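Tikitz Home Whitening and Retainer Tray Kit
Patient Guide, Section 4: Fitting, wearing and cleaning your trays

Supplied through Mandgate Dental. Text revised 17th December.

Read this section before you put the trays in for the first time. If your dentist has given you written instructions that differ from these, follow your dentist's.

4.1 Before you start

Check that the box contains the following:

Upper tray and lower tray, in separate sealed bags
Gel syringes (number as shown on your prescription label)
Tray case with vented lid
Soft cleaning brush
Shade card

Do not use a tray if its bag has been opened or torn. Return it to the practice with the label still attached. The letters U and L are moulded into the back edge of each tray, behind the last molar.

4.2 First fitting

1. Wash and dry your hands.
2. Brush and floss as normal. Rinse with plain water, not mouthwash.
3. Rinse the upper tray under cool running water.
4. Place the tray over the front teeth first, then press upwards with both thumbs, working towards the back on each side.
5. Run a fingertip along the edge. It should follow the gum line without digging in.
6. Repeat with the lower tray, pressing downwards with the index fingers.
7. Wear both trays without gel for 20 minutes.

Note: Slight tightness is normal for the first few wears. A tray that rocks, or lifts at the back when you let go, has not been seated fully. Take it out and repeat from step 4.

Caution: Do not bite the trays into place. This can crack the material along the biting edge and the damage may not be visible.

4.3 Applying the gel

1. Twist the cap off the syringe and fit the nozzle.
2. Place a small dot of gel in the front wall of each tooth space, from the second premolar on one side to the second premolar on the other. Leave the molar spaces empty.
3. Seat the tray as in 4.2.
4. Wipe away any gel that comes over the edge with a dry tissue or a soft brush.
5. Leave in place for the time on your prescription label. Do not go over this time.
6. Remove the tray, rinse your mouth twice and spit out. Do not swallow the rinse.

Caution: If your gums turn white or sting, remove the tray at once and rinse with water. Miss the next session. If the soreness has not gone by the following day, telephone the practice.

Do not use the gel if you are pregnant or breastfeeding, if you are under 18, or if you have an untreated cavity or a broken filling.

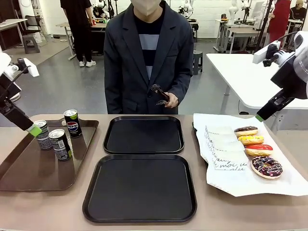
4.4 Food and drink during treatment

Remove the trays before you eat or drink anything except plain cool water. After each gel session, wait at least two hours before having anything with a strong colour, such as coffee, black tea, red wine, curry or soy sauce. The same wait applies to fizzy drinks. A can of Pepsi, like the black one on the brown tray, is both dark and acidic, and should be kept for mealtimes while you are using the gel. Sugar-free versions are also acidic. Use a straw if you can, and rinse with water afterwards. Wait 30 minutes before brushing.

Smoking should be avoided for the whole course.

4.5 Cleaning the trays

1. Rinse each tray as soon as you take it out.
2. Brush inside and out with the brush supplied and a drop of mild, unscented liquid soap. Toothpaste will scratch the surface.
3. Rinse again and shake off the water.
4. Leave to dry in the open case for around 20 minutes, then close the lid.

Once a week, soak the trays in a Kamata cleaning tablet dissolved in 500 ml of cool water. Take them out after 11 minutes and rinse well. Throw the solution away after use.

Caution: Do not use boiling water, a dishwasher, bleach or a microwave steriliser. The trays begin to lose their shape above 34 degrees if left to soak, and a tray that has lost its shape cannot be re-formed.

4.6 Storage

Keep the trays in their case whenever they are not in your mouth. Do not wrap them in tissue. Keep the case away from radiators, car dashboards and pets.

Store unopened gel in the fridge, but do not freeze it. Let a syringe stand at room temperature for half an hour before use. Gel marked with an October expiry may be used up to the last day of that month.

4.7 Replacement trays

Your moulds are held by the Eltell laboratory. To order a single replacement tray, give the practice the code printed on the inside of the case lid. A new scan is needed if you have had a crown, filling or extraction since the first tray was made.

For sensitivity and other side effects, see Section 5.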